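Liden Work Table, White Top
Made by Barbier
Item code: Brellach 700

The Liden is a plain table for workshops, craft rooms and packing areas. It is 700 mm deep and 2000 mm long, with the legs set in at the corners so a stool can slide under from any side. Feet adjust for uneven floors. Ships flat in 3 boxes. Assembly takes two people and a 9 mm wrench, not included.

Options: lower shelf, locking casters, Itance clamp rail. The rail fits the long side only and cannot be used with casters.

Lead time is longer in January. Replacement tops are sold separately.

Care: Wipe the top with a damp cloth and mild soap, then dry it. Do not use scouring pads or solvent cleaners. Any soft cloth will do, and a colored one is easy to find again on the white surface, like the mint-green one bunched up at the right. Lift heavy parts when moving them across the table.
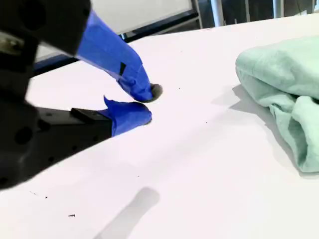
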